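2019年8月19日　修復作業室　作業日誌

対象：Bermúdez海図帖(革装、折込図を含む)
工程：足の交換準備、糊の調整、背の清掃の続き
室内：相対湿度55％。午前、午後とも変動は小さい。空調は弱運転のまま。

## 前回からの引き継ぎ

背に残っていた古い膠の除去は、天側の半分まで終えている。本日は地側に着手した。前回の記録には「湿布で容易に緩む」とあるが、地側の膠は天側に比べて明らかに硬く、色も濃い。おそらく後年の補強時に塗り重ねられたものであり、当初の膠とは別の層として扱うべきである。前回の記述は天側に限るものとして読み替えること。原本の記述には手を加えず、余白に参照を付した。

湿布にはメチルセルロースの濃い溶液を用いた。刷毛で厚めに置き、薄いポリエステルフィルムで覆って待つ。覆いの端が浮くとそこだけ乾き、境目に筋が残るため、端は指で押さえてから離れるようにする。膠が白く濁って膨らみ始めた時点で竹べらを入れた。金属のへらは折丁の背を傷めるおそれがあり、今回も使用していない。

地側の中ほどに、綴じ糸が膠に埋もれている箇所がある。無理に露出させず、周囲だけを落として止めた。糸は撚りが戻りかけており、引けば切れる状態にある。ここは綴じ直しの可否を決めてから改めて扱う。

除去した膠の屑は、層ごとに分けて小袋に入れ、保存試料の引き出しに収めた。袋には「地側・上層」「地側・下層」と記した。分析の予定は現時点ではないが、廃棄すると後から照合する手段がなくなる。

## 折込図の足について

本帖の折込図は、いずれも綴じ代を持たず、細い足に貼り付けられて綴じ込まれている。この足が今回の損傷の主因である。図を開閉するたびに足の折り目に力が集まり、多くの図で足そのものが裂けているか、裂ける直前の状態にある。

一月の状態調査では、足の損傷を「経年による劣化」とまとめて記載した。今回、外した足を透過光で確認したところ、裂けた足はほぼすべて、紙の目が折り目に対して直角に通っていた。一方、健全に残っている足は目が折り目と平行である。同じ帖の中に両者が混在しており、製本時に裁ち落としの紙を向きを確かめずに使ったものと推測する。劣化の語だけでは原因が伝わらないため、調査票の該当欄に補記を加える予定である。

紙の目に関する基本事項を、作業室内の確認用として以下に記しておく。

機械抄きの紙では、繊維は抄紙機の進行方向に揃いやすい。目に沿って折ると折り目は素直に入り、紙は無理なく開閉する。目に逆らって折ると繊維を折り曲げることになり、折り山が毛羽立ち、厚い紙では表面が割れる。また水分を含むと、繊維は長さの方向よりも太さの方向に大きく伸びる。したがって糊を引いた紙は目と直角の方向に大きく伸び、乾燥時には同じ方向に縮む。足の目が背と直角に通っていると、糊を引いたときに背の長さの方向へ伸び、乾いた後に波打ちが出る。本帖の図のうち、綴じ側だけが波打っているものは、この説明で理解できる。

手漉きの紙にも、漉き方によって弱い方向性がある。西洋の手漉き紙は簀を縦横に揺するため差が小さいが、皆無ではない。和紙の流し漉きでは縦の動きが主となることが多く、方向性はより明瞭に現れる。「手漉きだから目は考えなくてよい」という扱いは当室では行わない。

目の確認方法としては、次のいずれか二つ以上を併用する。

- 紙を軽くたわませ、抵抗の小さい方向を確かめる。
- 端を小さく切り取り、片面を湿らせて丸まり方を見る。丸まった筒の軸が目の方向である。
- 手で裂いてみる。目に沿えばまっすぐに近く裂け、直角では裂け目が逸れる。
- 縦横それぞれに折り、折り山をルーペで比較する。

湿らせる方法は判定が明快だが、サイズの強い紙では反応が遅い。すぐに丸まらないからといって目がないと判断せず、しばらく置いてから見ること。

## 足の材料の選定

候補はTrescombeの中厚紙と、楮の和紙の二種とした。Trescombeの紙は折り目が立ちやすく、厚みの調整が容易である。和紙は薄くて強く、繰り返しの折りに耐えるが、単独では腰が足りず、図の重みを受けると足が寝てしまう。

見本として、それぞれの紙を細く裁ち、目に沿ったものと目に逆らったものを作って折り比べた。折りは骨べらで一度だけ押さえ、開いてから折り山の状態を見た。Trescombeの紙では差がはっきりと出た。目に逆らった見本は折り山の線がわずかに揺れ、開いたときに片側が浮く。目に沿った見本は平らに戻る。和紙の見本では目視での差は小さいものの、指で触れると直角の方に硬さが残る。 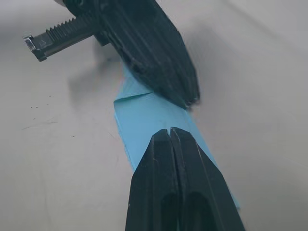 折りを入れる際の力についても所見を残す。強く押さえた折り目は見た目には美しいが、足の用途には適さない。足は閉じたまま保たれる折りではなく、閲覧のたびに開かれる折りである。最初に繊維をつぶしてしまうと、その線だけが薄く弱くなり、以後の開閉がすべてそこに集中する。へらは寝かせて、紙の上に別の紙を当ててから滑らせる。直接こすると表面に光沢が出て、糊の付きも悪くなる。

筋を先に入れてから折る方法も検討した。厚い紙では有効だが、今回の厚みでは必要がない。筋を入れる道具の幅が紙の厚みに合っていないと、折り線が二本に分かれて見えることがある。見本のうち一枚にその傾向が出たため、以後は筋を入れずに手で位置を合わせ、そのまま折ることにした。

足の幅は、綴じ代として背に入る側と、図を貼る側とで分けて考える必要がある。貼る側を広く取れば接着は確実になるが、図の裏面を覆う面積が増え、将来外すときの負担も大きい。狭ければ図への影響は小さくなる代わりに、開いたときの引張りが狭い範囲にかかる。本帖では図の紙が比較的しっかりしているため、貼る側を狭く取り、接着面の縁を喰い裂きにして段差を和らげる方針とした。

足の長さは255ミリメートルとする。図の綴じ側の寸法に揃え、天地の余りは出さない。従来の足には天地が図よりも長いものがあり、その余りが折れて隣の図に跡を付けている。

色については、原本の足が生成りに近い色であるため、これに近いものを選ぶ。色味を完全に合わせる必要はない。修復箇所は、通常の閲覧で目障りにならず、注意して見れば新しい材料と判別できる程度であればよい。見本や練習に使う紙は、本番の紙と取り違えることのないよう、色のついたものを使うこととする。この扱いは他の案件でも同様とする。

## 糊の調整

Koltanoの小麦澱粉を用いた。水に浸した澱粉を沈殿させ、上澄みを捨ててから新しい水で煮る。浸漬は16時間超とした。前回、浸漬を短く切り上げた糊は、煮上がりに細かな粒が残り、漉しても滑らかにならなかったと記録にある。今回は粒が出ていない。

火は弱く保ち、木べらで絶えず底をかく。白濁した液が重くなり、やがて半透明に変わる。透明感が出たところで火を止めると早すぎる。艶が出て、へらから落ちた糊が表面に跡を残すようになるまで続ける。煮上がった糊は容器に移し、表面に水を張って冷ました。

使用前に馬毛の漉し器で漉し、盆の上で刷毛を使って練る。水は一度に加えず、少しずつ足しては練り込む。足を貼るための糊はやや濃く、喰い裂きの縁を馴染ませるための糊は薄くする。同じ盆で濃さを変えると途中で分からなくなるため、盆を分けて縁に札を貼った。

本日の糊には防腐剤を加えていない。冷蔵で保管し、においや色の変化、表面の水っぽさが認められた場合は使用しない。過去に変質した糊を練り直して使った例が日誌にあるが、その箇所は後に剥がれている。

接着の試験は、見本の足と、厚みの近い無地の古紙を用いて行った。濃い糊を足の側だけに引き、わずかに水分が引くのを待ってから貼り合わせた。不織布と吸取紙で挟み、軽い重しを載せてある。吸取紙は早めに一度替えた。最初の交換が遅れると、足の形に沿った輪染みが出やすい。結果は次回の作業時に確認する。現時点では評価を記さない。

## 第29図の取り扱い

第29図は、他の図と事情が異なるため項を分ける。

この図は、過去の修理で足の上から布が貼られている。布は綴じ側の裏面に接着され、図の折り目の一部にまで及んでいる。接着剤は膠ではなく、黄変の具合と硬さから見て、後年の合成系のものと思われる。ただし溶剤による確認はまだ行っておらず、断定はできない。

布の縁に沿って図の紙が切れかかっている。補強した部分が硬く、補強していない部分との境で折れが繰り返された結果と見られる。損傷の原因が元の足にあるのか、布にあるのかを分けて考える必要があるが、現状では両者が重なっており判別できない。

布を外すか否かは本日決めないこととした。外す場合、図の裏面には海岸線の見通し図らしき薄い鉛筆線があり、湿布も溶剤も影響する可能性がある。鉛筆そのものは水に流れにくいものの、表面の繊維が動けば線も動く。外さない場合は、布の縁に薄い和紙を渡して硬さの差を緩やかにする処置が考えられる。いずれの場合も、先に裏面全体を撮影し、鉛筆線の位置を写し取っておくこと。

この図だけは元の綴じ位置に戻さず、別置とする案もある。別置とすれば開閉による負担はなくなるが、帖としての順序が失われる。Basedportの所蔵台帳では本帖を一点として登録しているため、別置には台帳側の変更を伴う。作業室の判断だけで進められる事項ではなく、所蔵側への照会を要する。照会文には、布を残した場合の見込みと外した場合の危険の両方を記載する。片方だけを書くと、作業室の希望を伝える文書になってしまう。

## 折り目の既存損傷

足とは別に、図本体の折り目にも損傷がある。縦横の折りが交わる点に小さな穴が開いているものが目立つ。交点は二方向から引かれるため最も弱く、どの折込図でもまずここから失われる。

穴の補填には、周囲よりやや薄い和紙を用いる。交点を厚く補うと折りが決まらなくなり、閉じたときに新しい折り線が隣にできる。当面は裏から極薄の和紙を一枚当て、欠損部のみ別に填める方法で進める。印刷面に線が通っている箇所でも、線の補筆は行わない。海図は線の位置そのものが情報であり、推定による線を加えることは資料の内容に手を加えることになる。

図の折り畳み方にも誤りが見つかった。元の折り筋と異なる向きに畳まれているものがあり、二重の筋がついている。長年の閲覧の中で入れ替わったものと思われる。元の筋は新しい筋よりも汚れの入り方が深く、斜めから光を当てれば見分けられる。処置後は元の筋で畳み、閲覧者向けに開く順序を示した紙を帖に添えることを提案する。文字は少なくし、図で示すのがよい。

## 背の構造について

足を新しくすると、背の厚みが変わる。古い足は紙が痩せ、膠も落ちているため、そのまま新しい紙に置き換えれば背は膨らむ。革の背表紙を再使用する前提であるから、膨らみは許容範囲に収めなければならない。図を畳んだときの小口側の厚みとの釣り合いも見る必要がある。足は本来、畳まれた図の厚みを背の側で補う役割も持っている。足が薄すぎると小口側だけが膨らみ、表紙が閉じなくなる。

従来の帖は小口側がかなり開いており、留め具に強い力がかかっていた。表紙の角の反りもこれと関係があると考える。足に詰めの紙を加えて背の側を補う場合は、詰めを図には接着せず、足の中だけに収める。図に貼ると、次に足を交換する際に余計な作業が生じる。

厚みの見積もりは、無地の紙で模型を作って行う。図と同じ大きさの紙を同じように畳み、足を付けて仮に重ねる。紙の厚みだけを足し合わせた計算では、折り山の膨らみが入らず、必ず小さめの値になる。模型は綴じずに、紐で軽く束ねるだけでよい。

背表紙の革は表面に粉状の劣化が見られるが、芯はまだ柔軟である。現時点で保革油の類は使用しない。過去に塗られた油が見返しに移り、暗い染みになっている。粉状の部分の処置は、背の構造が決まってから検討する。

## 片付けおよび保管

帖本体は中性紙の箱に戻し、背を下にせず平置きとした。外した古い足は図の番号を付した封筒に入れてある。裂けた足も捨てない。裁断の跡から元の紙の用途が分かるものがあり、少なくとも一枚には印刷の断片が残っている。文字は裏返しで、判読には至っていない。

裁ち包丁は研ぎに出す時期である。喰い裂きには影響しないが、足の直線裁ちで紙の終わりがわずかに引きつる。次回までに替え刃の小刀を用意し、当面はこれで代用する。定規の裏の滑り止めも浮いてきており、貼り直しが必要である。

## 次回の作業

- 接着試験の重しを外し、波打ちと輪染みの有無を見る。
- 目の方向を鉛筆で記した上で、足の紙を裁つ。印は綴じ代の側に付け、図の側には付けない。
- 厚みの模型を作る。
- 第29図の裏面を撮影し、照会文の下書きに添える。
- 背の地側、糸の埋もれた箇所の周囲を再確認する。

一月の調査票への補記は、足の紙を裁つ前に済ませる。裁った後では、古い足と新しい足の比較写真を同じ条件で撮れなくなる。

追記：糊の保存容器の蓋に亀裂がある。水が減っていたため張り直した。代わりの容器は上の棚、和紙の見本帳の隣に置いてある。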